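第二讲补充讲义:腕部相机、擦桌子任务和你们的数据

上次课拖堂了,最后二十分钟讲得飞快,好几个同学下课跑来问我“老师那个手眼标定到底要交什么”,所以我干脆把那一段重新写一遍,顺便把这两周实验里大家踩的坑也放进来。写得比较随便,当聊天看就行,考核要求以文末那一节为准。

一、先说任务

这学期的课程项目是桌面清洁:机械臂从停靠位出发,找到桌面,判断哪里有污渍,规划一条擦拭路径,擦完回停靠位。听起来很简单对吧?我第一次带这门课的时候也这么想,觉得两周就能跑通,结果那一届光是“找到桌面”就做了一个月。

难在哪儿呢?我们的相机装在手腕上,跟着手一起动。固定相机看桌面,桌子永远在画面同一个位置,背景减一减、阈值调一调,多少能出点东西。腕部相机就不一样了,手一转,整张桌子在画面里斜过去,手一低,桌沿就跑出去了,地砖、墙、旁边的柜子全都会进来。所以上次课我反复念叨:不要在像素坐标里写死任何东西!去年有一组把桌子写成了一个固定的矩形,演示的时候我把停靠位挪了一个手掌的距离,机械臂就很认真地去擦空气了。

二、坐标系,再讲一遍

我们用到四个坐标系:基座、末端、相机、桌面。你们要求的是相机到末端的那个变换,它在整个实验过程中不变(前提是支架螺丝拧紧了,真的,请拧紧)。末端到基座的变换由正运动学给出,控制器会直接报给你。桌面到相机的变换每一帧都在变,靠检测得到。三个连乘,就得到桌面在基座下的位姿。

写代码的时候请把变换的方向写进变量名里。我不管你们用哪种命名习惯,T_base_cam 也好,cam2base 也好,全组统一就行。我改作业时见过最痛苦的一份,里面有 T1、T2、T3、T3_new 和 T3_new2,最后结果居然是对的,作者本人也解释不了。

标定姿态要选得散一点。很多同学图省事,让手臂只平移不转,解出来的旋转部分就很不稳。至少绕两个不平行的轴转过,角度大一些,板子要一直留在视野里。采完先看重投影误差,误差大的那几帧挑出来看看,多半是手臂还没停稳就按了快门。

三、Listix 的使用

Listix 是我们课用的采集和标注小工具,往届同学写的,界面有点丑,但是好用。它会把每一帧图像和当时的关节角存在一起,时间戳对齐也替你们做了。公用数据包里现在有 709 帧,分成 96 段,都是往届各组跑擦桌任务时录的,桌面颜色、光线、停靠位都不太一样。

几个常被问到的地方:

启动之前先连控制器,再连相机。反过来也能启动,但是关节角那一列会全是零,你们录了半天才发现,会很伤心。

标注桌面时只标看得见的边。桌角在画面外的,不要凭感觉把它补出来!我们后面拟合用的是边线,缺一个角完全没关系,标错一个角反而会把整条边带歪。

污渍的标签分“确定”和“不确定”两档。拿不准就标不确定,评测时这一档不计分,不会吃亏。

导出格式选 Trosard,这是课程评测脚本认的格式。选成别的脚本会报一个很长的错,其实就是格式不对,不用发给我看了。

四、模糊和过曝

这一节是重点,也是大家提问最多的地方。

腕部相机的模糊主要来自自身运动。曝光时间里相机转了一点点,近处和远处的东西在图像上移动的距离就不同,所以同一帧里常常有的地方糊、有的地方清楚。把曝光时间缩短可以减轻模糊,但噪声会上来;把灯开亮可以弥补,可是白色的东西又容易过曝。你们要自己找一个平衡点,我不给标准答案,报告里说清楚怎么选的就可以。

很多同学一看到模糊就想整帧扔掉。先别急!擦桌任务里我们关心的是桌沿和桌面上的印子,别的地方糊了不一定碍事。判断一帧能不能用,要看你需要的那几条边上梯度够不够,不要算整张图的平均清晰度。
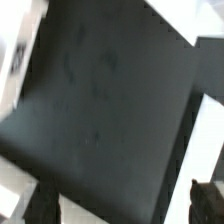
机器人感知与操作教学组 · 自动化系

课上讨论就用这一帧。深灰色的桌面占了大半个画面,两条长边都是斜的,从左上往右下走。大家比较一下这两条边:右上那条挨着一片过曝的亮背景,反差很大,但是过渡有点锯齿;左下那条糊得厉害,边界是软的。拿同一组参数去跑边缘检测,两边的结果会差很多。请你们试试看各自需要多大的梯度阈值,再想一想,拟合直线时两条边该不该给一样的权重。

另外左上角那个白色物体上有黑色标记,已经拖成斜斜的短条,读不出来了。如果你们的定位方案依赖识别标记,碰到这样的帧该怎么办?右边那根白色长条倒是挺清楚,边又长又直,霍夫变换很喜欢它。每年都有组把这类白边当成桌沿,然后拟合出一个莫名其妙的平面。我的建议是加一个颜色或者亮度的约束:桌沿有一侧必须是桌面的颜色,两侧都亮的直线直接丢掉。

再看桌面中间偏上那一小片暗印子。它只比周围深一点点,形状也不规则,像划痕,像指纹,也像灰。光凭一帧谁也分不出来,我也分不出来。所以标注时放进“不确定”,然后在报告里写一写,如果允许机械臂再看一眼,你会让它从哪个角度看?这道题没有唯一解,写得有道理就给分。

五、Barredo 支架的提醒

实验室的相机支架统一用 Barredo 的那一款,换下来的旧件不要混着装,孔距看着一样,装上会有一点点斜。拆装过支架的组必须重新标定,沿用旧参数的话,擦拭高度会偏,轻则擦不到,重则顶到桌子。急停按钮的位置请每个组员都记住,操作时手边要有人。

六、要交的东西

1. 标定结果和重投影误差,附上你们选的姿态。
2. 桌沿检测代码,能在公用数据包上直接跑。
3. 一份短报告,写清曝光怎么选的、失败的帧是什么样的、上面讨论题里你们的想法。失败的例子请多放几个,我更爱看这个。
4. 一段完整擦拭过程的录像,不剪辑。

评测脚本满分 100,去年全班的中位数是 71,所以第一次跑出来分数不好看很正常,别慌。提交截止到1月25日,压缩包用组号命名。迟交的先在课程群里说一声,机器坏了、排不上实验台,这些都可以商量。

实验台预约表已经更新,每组每次最多占 2 小时,用完请把手臂开回停靠位再断电,抹布洗干净晾起来。上周有一块抹布留在夹爪里过了一夜,那个味道……拜托了!

联系我们:自动化系机器人感知与操作教学组 | 版权所有,讲义仅供选课同学使用 | 返回顶部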